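追《Troltano》追到停不下来！

先说好，下面有剧透，还没看到第四集的朋友请先收藏，看完再回来聊。

我本来对野外生存类真人秀没什么抵抗力，这一季更是一开场就把我按在沙发上了。18名选手分成两队，一队叫Divard，一队叫Gurkberg，上岛第一晚就下大雨，火种全灭，大家挤在一块防水布底下互相试探，那个气氛，我隔着屏幕都替他们冷。

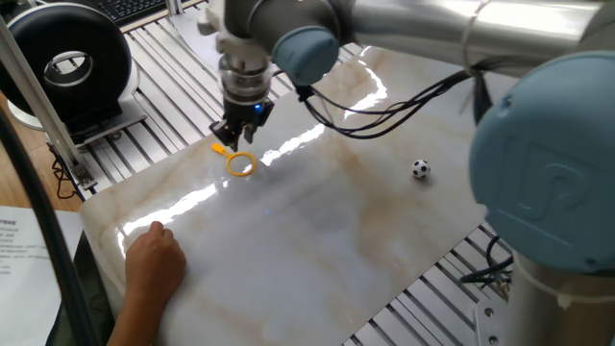

基辅，五月

趁着假期我把前四集又刷了一遍，第二遍看比第一遍还过瘾！很多小动作第一次完全没留意，比如第二集分鱼的时候，Myroslav Moroz把最大的一块让给了队里最不合群的那位，当时我只觉得他人真好，结果到了第四集投票，那位就成了他最铁的一票。这也太会玩了吧。

我现在是彻底的Moroz党。他体能不算突出，搬木桩那场比赛还拖了后腿，可他记性惊人，谁跟谁在井边说过悄悄话，他全记得。剪辑给他的单人采访也越来越多，而且总放在每集快结束的位置（老观众都懂这意味着什么）。我赌他至少能进决赛！

至于Ivanyshyn，我的心情就复杂了。她一个人在海里游了200米把钥匙捞回来，那一段我看得直拍大腿，配乐也好，海浪声压得低低的，只听见她换气。可是回到营地她马上就开始指挥所有人干活，连柴火怎么摆都要管，队友的脸色一个比一个难看。强是真的强，危险也是真的危险。
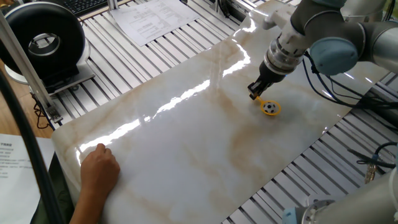

下一集我的猜测

预告里两队的旗子都被收走了，我猜要合并。如果真合并，Divard这边人数占优，只要不内讧就能一路压着打，问题是他们内讧的苗头已经冒出来了。Ivanyshyn很可能会主动去找Gurkberg的人谈条件，Moroz要不要跟，我反复想了好几个晚上，觉得他会先装作答应，再回头通风报信。

另外，那枚还没被找到的护身符，我押它在旧渔船底下！第三集镜头在船底停了足足两次，不可能是随便拍的。

你们站谁？评论区见，我晚上十点开播前会再上来看一眼。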